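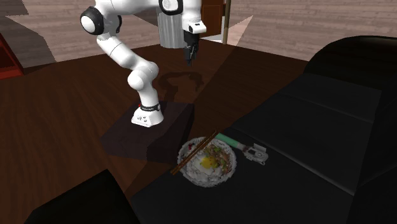
Motion planning when the scene is somebody's living room
Speaker notes, posted in May by the Stougaard tooling group
Filed under: Talks & Slides > Simulation
Print this page | E-mail this page

Slide 1. Title

Wait for the projector. Say which group we are and that questions can come at any point.

Slide 2. What the talk covers

Two pieces of software. Burik is our planner. Inon is the layer that builds and checks simulated scenes before Burik gets to see them. Most of the talk is about Inon, which is where the time went this year.

Slide 3. Why cluttered scenes

Our first scenes had an arm, a table and a cube. Burik solved nearly all of them and we learned very little. Now we pull furniture and household objects from the Serora asset set and put them together at random. You get an arm on a wood table with a bowl of rice and egg, chopsticks across the top, a hand tool lying next to it and a big black upholstered piece, something like a couch, taking up the right and much of the near side. Odd combinations are fine. The planner only cares about geometry, and perception has to cope with whatever it's given.

Slide 4. Collision shapes

Go slowly here.

Every asset has a visual mesh and a collision mesh. The renderer uses the first and the planner uses the second. When they disagree, the picture looks right and the plan is wrong. Bowls are the usual trouble. A single convex hull closes over the top, so any grasp inside the rim is reported as a collision. We split bowls into 30 convex pieces, and that has been enough so far.

Chopsticks are the opposite problem. They're so thin that a coarse check steps over them. Burik now checks the swept volume of the fingers between waypoints for anything marked thin.

Slide 5. Start states

Inon rejects a scene if the arm touches anything in its start pose. The mounting pad is exempt. Forgetting that exemption cost us a week, with every scene rejected and a log that only said "contact."

We start with the gripper pointing straight down over the table. It makes the first segment of the plan easy to read when you're debugging.

Slide 6. Perception

Point out the shadows on the slide. The segmentation model was labeling the arm's own shadow as an object on dark wood. We vary the light direction in training now and mask the arm using joint positions. The masking helped more.

Dark on dark is still weak. A black gripper passing in front of black upholstery gives poor edges in color, so we lean on depth there. If someone asks about shiny surfaces, say we have no good answer yet.

Slide 7. Timing

Burik gets 50 milliseconds for a first plan and then keeps improving it while the arm moves. Around 100 scenes go through the nightly run. Any scene that fails is saved with its random seed so it can be replayed on a laptop.

Skip the table of solver settings unless we're ahead of schedule.

Slide 8. Demo

Start the replay tool before talking. It takes a while to load textures. Show the same seed twice, first with collision meshes hidden and then with them on. Leave the second view up during questions.

If the replay fails, use the recorded clip in the backup folder.

Slide 9. Next

Soft contact for upholstery. Right now a couch is as stiff as a wall to the planner. Also a better way to report why a scene was rejected, with the names of the two bodies in contact.

Slide 10. Questions

Repeat each question into the microphone. The Inon scene format is documented on the group page, and the link is on this slide.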